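Vatura Pantry Can Shelf, 2-Tier
Item no. 1374
Home > Kitchen Storage > Pantry > Shelves and Risers

If your pantry is anything like mine, there's a spot at the back where the soup goes and doesn't come out again until you move house. We made the Vatura for that spot. It's a sloped steel shelf with two tiers, so the can you bought first rolls to the front and gets eaten first, and you can read every label without getting down on your knees with a flashlight (I have done this more than once, and so has my mother).
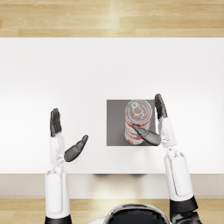 Red-and-white can on a square grey mat, white table.

The slope took us a long while to get right. Too flat and the cans sit there like stubborn mules, too steep and they come down with a bang that wakes the dog. We settled on a gentle pitch that suits ordinary soup, bean and tomato cans, and there's a little lip along the front of each tier. Short, wide tuna cans are happier stacked on the top tier than rolled, so go ahead and stack them.

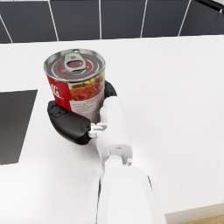
Pull-tab lid, with food pictured on the label.

You'll get the shelf in a flat box with 4 side rails, the two tiers, the dividers and a small bag of screws. The dividers slide, so one lane can be wide for big tomato cans and the next one narrow for tomato paste. Our customers in older houses tell us their cupboards are never square, and for them we put screw-in feet on the back corners that turn up or down a bit.

Finishes: Bae (a soft cream) or Lonance (a deep slate blue)
Liner: Gistex woven liner, washable, sold separately, item no. 917
Care: wipe with a damp cloth and dry well

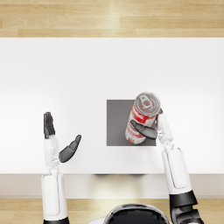

Notes from the shop
by Ebise Bogale
August 16, 2018

I've had one of these in my own kitchen since January, and what I like best is how it changed my shopping. I used to buy chickpeas every single week out of pure worry! Now I can see the lane getting short and I know when it's time. Jairo Espinoza, who packs most of our orders, keeps his under the basement stairs for the overflow and swears by putting the heavy cans on the bottom tier, and I've come around to his way of doing it.

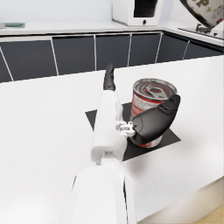 My one other bit of advice is to load from the back, always. It feels fussy for the first week or so, and then your hands just do it. If the back is hard to reach in a deep cupboard, pull the whole shelf forward, fill it up and slide it home again. The feet have felt pads and won't scratch a painted board.

Spare dividers and screws are free for as long as you own the shelf. Write to us with your item number and finish, and we'll drop them in the mail.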